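Section 6. Storing Jewelry and Small Keepsakes

6.1 Scope
This section applies to the Puvmont lined gift box when it is used on a dresser or bedside ledge. It covers jewelry, hair accessories, keychains and similar small articles. Heavier items are covered in Section 15.

6.2 Preparing the box
1. Place the box on a flat, covered surface. A printed cotton cloth is suitable.
2. Remove the lid and set it aside.
3. Fold the lining cloth loosely and press it into the box until it reaches the corners. The cloth should sit slightly below the rim.

Note: Wash the lining cloth separately before first use. Bright colors may transfer to pale fabrics.

6.3 Filling the box
1. Untangle chains and fasten all clasps.
2. Lay metal pieces on the cloth, with the flattest at the bottom.
3. Place hoops and headbands last, along the inner wall.
4. Keep figurine keychains apart from polished metal. Hold each one by its body when moving it – the ring and chain can scratch a plated finish.

Caution: Do not spray perfume, water or cleaning fluid near an open box. Close the lid before using any spray bottle on the same surface.

Caution: Keep lighters away from tissues and cloth. Small parts present a choking hazard and must be kept out of the reach of young children.

6.4 Monthly check
1. Take out all articles and shake the lining cloth.
2. Wipe the inner walls with a dry tissue.
3. Return the articles in the order given in 6.3. Replace the lining if it is worn or stained.

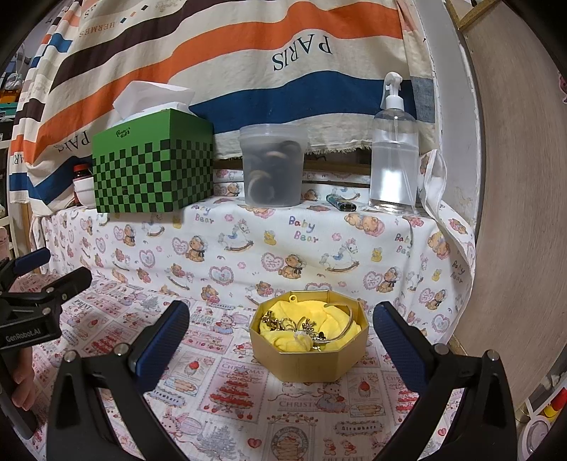 Gift box and keychain

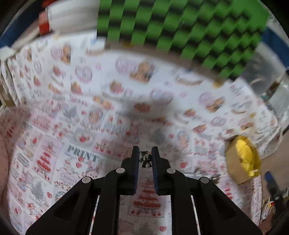

Reader comments on this section

Yee-man Huang: Step 3 of 6.2 worked better for me with the cloth folded in two first. My earrings used to slide underneath and I had to empty everything to find them. Could the next edition say what to do with single earrings? I keep mine pinned to a scrap of felt, and it takes up very little room.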